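Flolside moves table arrangements to a two-arm bench

July 2, 2024

Flolside, which supplies table arrangements to hotels and event halls, has begun moving part of its assembly work to a bench with two robot arms. The company said the bench will handle small display pieces in black vases and that fresh-cut work will stay with the existing hand crew for now.

The change affects the packing room at the Gretbridge site. Until this spring each display piece was picked, placed in its vase, turned to face front and boxed by one worker. Under the new layout the pick, the placement and the transfer to the packing side are assigned to the arms. Checking, boxing and repair of bent leaves remain manual.

Shagufta Bukhari, the site's operations lead, said the difficult part of the work is the grip. Stems and leaves come together in a narrow bundle, and the leaves above it spread wide enough to partly hide the flowers from a camera mounted low on the arm. The grip point was set at the bundle, below the leaves, after early trials in which the fingers closed on foliage and left creases.

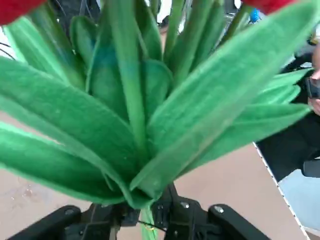
Will the bench reduce the number of people in the packing room?
Flolside says the headcount stays the same through August, with 2 of the packing jobs rewritten as bench operator jobs at the same hourly rate. The company has made no commitment past that month and said it will review staffing once it has a full run of production data.

The operator's job differs from the old one in several respects. An operator loads stock, starts each run, stops the arms when a piece is held badly and logs the reason for the stop from a short menu. Time on the feet is about the same. Repeated wrist turning, the most common complaint in the room's injury log, should fall, although Flolside has published no figures on this.

Training takes 4 shifts. The first covers stop procedures and the area an operator may not enter while the arms are powered. The second and third cover loading and clearing faults. On the last, the trainee runs the bench with a supervisor present. Bukhari said the written material was revised after the first group, who found the fault codes hard to follow and asked for plain names in place of numbers.

Software for the bench comes from Jadent. The arms are driven from recorded demonstrations, so a new vase or flower type means new recordings - a batch of 100 for a small change in shape, and up to 1,000 for a new product. Packing room staff have been asked to take part in the recording sessions. These sessions are paid as normal hours, but they do not count toward the monthly output bonus, and that point is still under discussion between the company and its staff.

The vase has been the slower half of the project. With the piece held from the top, the vase hangs at an angle and has to be brought upright before it is set down. A vase set down on its rim can tip over, and a tipped piece goes to the hand crew for inspection. Flolside has asked Jadent for a slower final approach to the table and a check of the tilt before release.

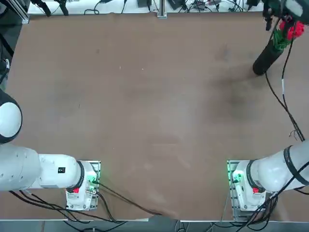 Julián Montes wrote in response to the company's notice that the bonus question should have been settled before any recording began. "A person who spends a morning teaching the arm has done a morning of skilled work," he wrote. "If it drops out of the output count, people will stop offering to do it, and the recordings will be made by whoever is left." He added that he had no objection to the bench itself and would rather clear faults than turn vases all day.

Flolside said it had received the comment and expected to answer the bonus question in writing. One proposal would pay a flat amount for each recording session. Another would credit the session at the worker's average output for the previous month.

Rizvi, the contractor responsible for the site's electrical work, is to fit a second power circuit before the bench goes to two shifts. The work includes cable covers for the walkway and a stop button at the packing table, requested by staff who work on that side. Until it is complete the bench will run on the day shift only, and the evening shift will continue to assemble all pieces by hand.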